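## Chapter 6 – Whose Story Gets Told

Memoir and family history. Not the same thing, though plenty of shelves mix them up. By the end of this chapter you should be able to tell a remembered event from an inherited one – and say why a writer might blur teh two. 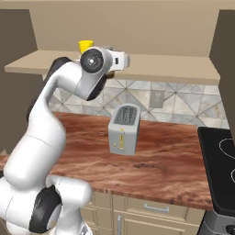 Start with the Sampaio letters (extract 6.1). Written in Nuvurby, kept in a drawer, read by a granddaughter 15 years after the last one. She wasn't there. She writes as if she was. Fair? Hold that question.

Then *Fomano*, a short memoir with no dates in it at all, only meals and weather. Harder than it looks, read it twice.

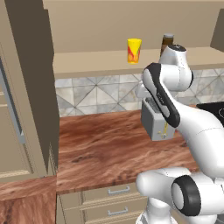

*Fig. 6.1 Yellow cup and brown bottle on a kitchen shelf.*

Before you go on – write 100 words on a story your family tells that you did'nt see happen. Keep it. You'll need it again in Chapter 7, next to the Pradik interviews.

Key terms: witness, hearsay, silence, heirloom.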